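Who still buys clothes in Dultport? My second-year retail project

For my project I wanted to find out how the independent clothes shops on Zindska Street had coped since the big Shiferaw store opened by the ring road. I picked it partly out of nosiness (I had a Saturday job in one of them, a little place called Kulis) and partly because my tutor, Mirjana Vukadinović, kept telling us to study something we could walk to.

My plan was to stand outside with a clipboard and write down how many people went into each of 3 shops and how many came out with a bag. I also left a short form on the tills, asking what people had bought and where else they'd looked first. Over 2 weeks in July I counted 582 visitors, which my feet can confirm!

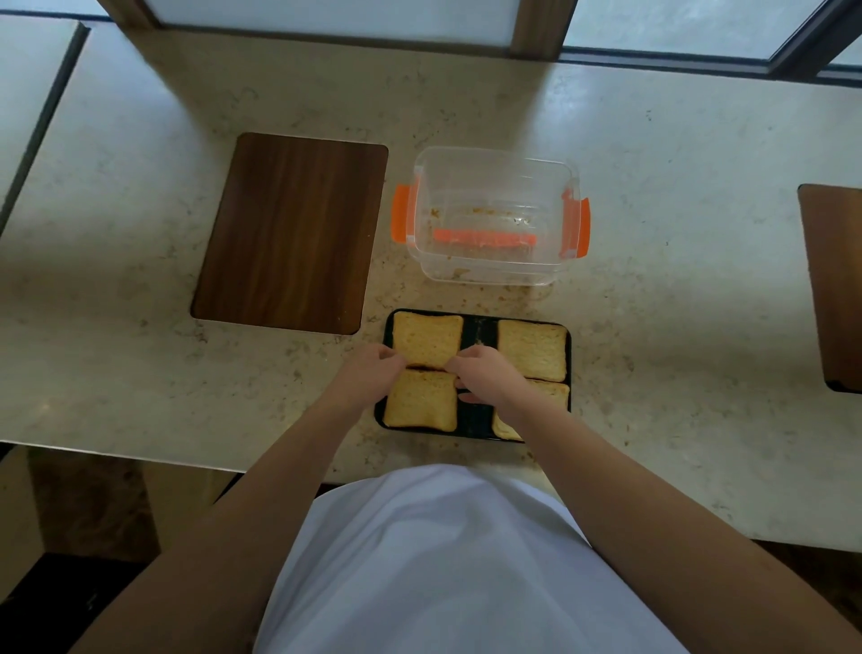 The bag count was trickier than I'd thought. Plenty of people already had a carrier with them when they went in, and at Kulis the owner wraps small things in tissue and lets you pop them in your pocket. After the first morning I added a "can't tell" column and it filled up fast, so I've left bags out of my main results and used the till forms instead.

What came up again and again on the forms was alterations. People had tried Shiferaw first, found trousers that nearly fitted, and then come into town to get a pair taken up while they waited. Quite a few bought a shirt or a scarf as well – the shop hadn't planned it that way, but it was selling to people who'd only come in for a hem. 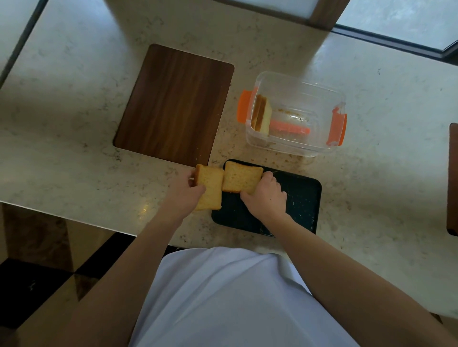

Price hardly got a mention, though I'd guess anyone really bothered by it wasn't in the shop to fill in my form. Mirjana wrote "yes, exactly" next to that bit in my draft. If I did it again I'd hand out forms in the Shiferaw car park too, and I'd ask for ages, as I've got no idea whether students like me were in there at all.

The oldest of the shops has 1871 carved over its door, and its owner lent me a stool for the second week.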